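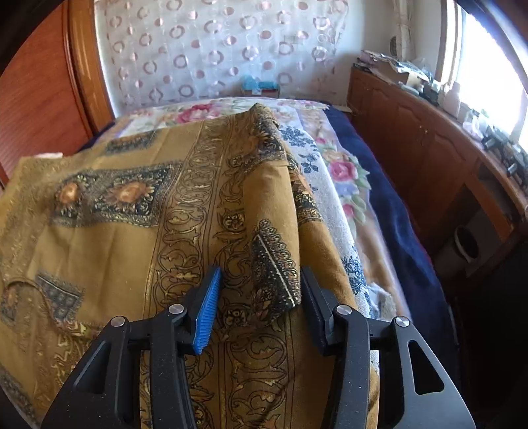
What Happens to the Colour? Washing Naturally Dyed Cotton at Home
Project report by Zuzanna Piątek
Handed in 21 Aug 2026

Why I picked this

My gran dyed things. Onion skins mostly, in a jam pan nobody was allowed to make jam in afterwards, and she had very firm views on how you washed them (cold water, no soap powder, dry them in the shade, don't argue). When we were told to choose a textile question we could test without much kit, I thought of her straight away. Was she right, or had she just been lucky with her onions?

My tutor, Annunziata Negri, liked the idea but said my first plan was far too big. I wanted six plants, four fabrics and every washing product in the shop! She crossed most of it out and left me with cotton, two dyes and one question: which bit of an ordinary wash does the most damage to the colour?

The dyes

I used onion skins and madder. The onion skins came from the greengrocer at Gudau, who let me empty the bottom of the crates into a bin bag and looked at me a bit oddly while I did it. The madder I bought ready ground, as growing your own takes years and I had until August.

All the cotton came from one old sheet, so at least the cloth was the same throughout. I scoured it first, which just means simmering it with washing soda, and the water went a horrible tea brown even though the sheet looked perfectly clean going in. Then it had a soak in alum, which helps the dye hold on to the cotton. Jelle Timmermans lent me his big steel pan for this and I'd like to say here that I did give it back.

I cut the dyed cloth into 50 swatches and marked each one with stitches in the corner. Pen would have washed out, and I'd already lost one batch to that in April.

The washing

Every swatch got the same number of washes, but I changed one thing at a time: the heat of the water, the soap, or where it dried. One lot stayed in a drawer the whole time so I had something to compare against.

For the scoring I asked Hjørdis Vik and Kazimiera Grabowska to sit by the north window and mark each swatch out of five against its drawer twin, without knowing how it had been washed. They didn't always agree. Kazimiera is much harsher on reds than Hjørdis is, so I used the average of the two.

What I found

Hot water did less harm than I expected. The madder swatches hardly minded it and the onion ones dropped by less than a point.

The washing powder was far worse. It's quite alkaline and the onion yellow went dull and brownish in the very first wash, before fading had even had a chance to start. The plain soap flakes were much kinder.

Drying in full sun was the worst for onion by a long way. Madder barely changed. So Gran was right about the shade and the powder, and possibly a bit fussy about the cold water.

What I'd do differently

Two people scoring isn't many, and the light at that window changes through the afternoon. I should have done it all at the same hour. I also didn't measure how much sun the line got, I only wrote down "sunny" or "not very", and my notes for the second week mostly say "not very".

I'd love to try weld next, and maybe wool. Annunziata has already told me to pick one.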